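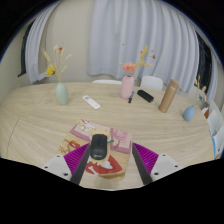 Predano Bench Notes
June

Search posts Search

Thread on wide solid-wood tops and seasonal movement. It collects answers to questions that keep coming in about slots, battens and finish.

Wood moves across the grain. Movement along the grain is small enough to ignore in furniture. Every decision about fastening a top follows from this.

Width change depends on three inputs: the width of the panel, the change in moisture content, and a coefficient for the species and cut. Flat-sawn boards move more than quarter-sawn boards of the same species.

The current Gresard top is 1,054 mm wide. The widest board in it is 114 mm. Board width affects cupping. It has almost no effect on the total movement of the panel, which behaves as one width once glued.

Stock for that top came from Choi at 13 percent moisture. It stays stickered indoors until it reads 7 percent on the meter. Read both faces and the middle of the length. End readings are low and should be discarded.

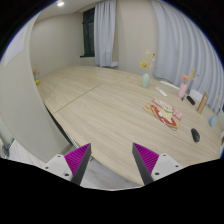 Joint lines are the first place to look when a top starts to show its age. A sound edge joint is hard to find by eye unless the grain or color changes across it. Light tops are less forgiving. On the pale one in the photo, the dark seam running diagonally over the left half reads clearly against the grain, and there is a fainter one toward the far edge. A dark line can be a designed joint between leaves, dirt in a shallow groove, or a failed glue line. Check with a thin feeler gauge before deciding.

If the gauge goes in, note the depth and the month. Measure again in the opposite season. A gap that closes fully in humid weather still needs attention, as the glue is no longer holding there.
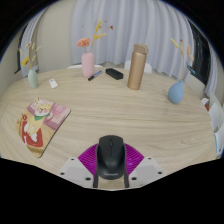

Do not fill a seasonal gap in winter with anything rigid. The filler occupies the space the wood needs in summer, and the stress goes to the next weakest joint.

Fastening: fix the center of the batten, slot the outer holes across the grain, use a washer under each screw head. Snug is enough.

Finish: same number of coats on both faces. We use Jisine oil on the underside too. Finish slows moisture exchange and does not stop it. An unfinished underside is a common cause of cupping.

Slot length table for common species is next. Still checking the beech figures.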